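**Londorden releases Esus 2 teaching kit for small-object handling**

*Embargo lifts Saturday, 9:00 a.m.*

NYGÅRD – Londorden today released Esus 2, the second version of its kit for teaching manipulation tasks to a robot arm. Esus 2 records a task in either of two ways: an operator moves the arm by hand, or drives it remotely from a matched leader arm on a separate bench. Both methods write to the same file format, and recordings from both can be mixed in a single training set.

The release follows a trial at the company's Nygård workshop in which operators recorded 462 demonstrations of confectionery sorting and tray loading. Each demonstration holds joint positions, gripper opening, motor current and video from a camera at the wrist. Recordings in which a piece was dropped or crushed were kept and labeled, and can be left out at training time with a single setting.

"Hand guiding is quick to learn, but the operator's arms end up in the wrist view and the motor current readings include the operator's push," said Marisol Villaseñor, who leads the Esus program. "With remote control you lose some feel and gain a cleaner record. We wanted customers to be able to pick per task, and change their minds halfway through a session."

Confectionery was chosen for its range of shapes and finishes. Domed, square and oval pieces need different approach angles, and a glossy tray under overhead lighting puts bright reflections into the wrist view. Operators were told to leave the pieces where they fell between recordings and to vary the tray position on the counter. 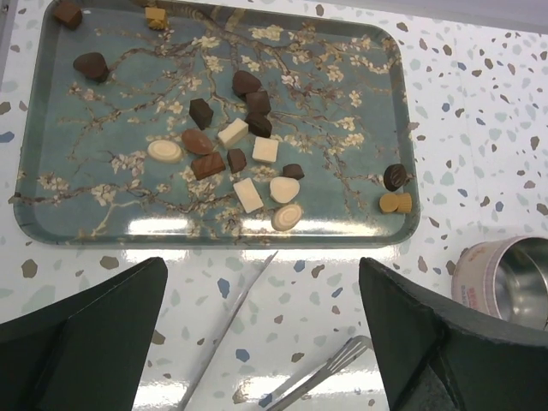

How many demonstrations does a new task need?

Most customers should plan on 500 for a task with mixed shapes and a movable tray. A task with one part in a fixed position needs far fewer, and the kit reports after each session whether new recordings are still changing the result.

Changes in Esus 2 include:

- **Leader arm scaling.** Operator motion can be reduced by a fixed ratio for fine work near the gripper tips. The ratio is stored with each recording.
- **Mid-task handover.** An operator can begin by remote control, lock the arm, finish by hand guiding and save the result as one demonstration. The handover point is marked in the file.
- **Gravity compensation by tool.** Hand guiding now accounts for the mass of the fitted gripper. Version 1 used one value for all tools, and heavier grippers sagged when released.
- **Segment trimming.** Pauses at the start and end of a recording are flagged for removal. Pauses inside a task are left alone unless the operator marks them.
- **Correction recording.** During playback of a learned task, the operator can take over through the leader arm. The correction is saved separately and linked to the run it came from.

Prirkska, a contract packer of boxed sweets, used a pre-release version of the kit on one bench. Its staff had no earlier experience with robot arms.

"The first morning was mostly unlearning," said Frøydis Sjögren, process engineer at Prirkska. "People moved the leader arm at the speed of their own hands, and the follower lagged. Once they slowed down on the approach and stopped adjusting after contact, the recordings were usable. I would still like a better pedal."

The pedal, which starts and stops each recording, is unchanged from version 1. A replacement is in testing – no ship date has been set.

Esus 2 is supplied with one leader arm, a wrist camera mount, a foot pedal and recording software. The software stores up to 2000 demonstrations per project. Existing Esus files open without conversion, although version 1 recordings carry no handover or scaling data and those fields will appear blank.

Orders open in August. Version 1 customers will receive the software update at no charge and software support for 18 months from the date of installation. Leader arms from version 1 are compatible after recalibration with the routine in the setup menu.

**About Londorden**

Londorden builds recording and teaching equipment for robot arms. Its engineering office and test workshop are in Nygård.

**Press contact:** Marisol Villaseñor, Esus program, Londorden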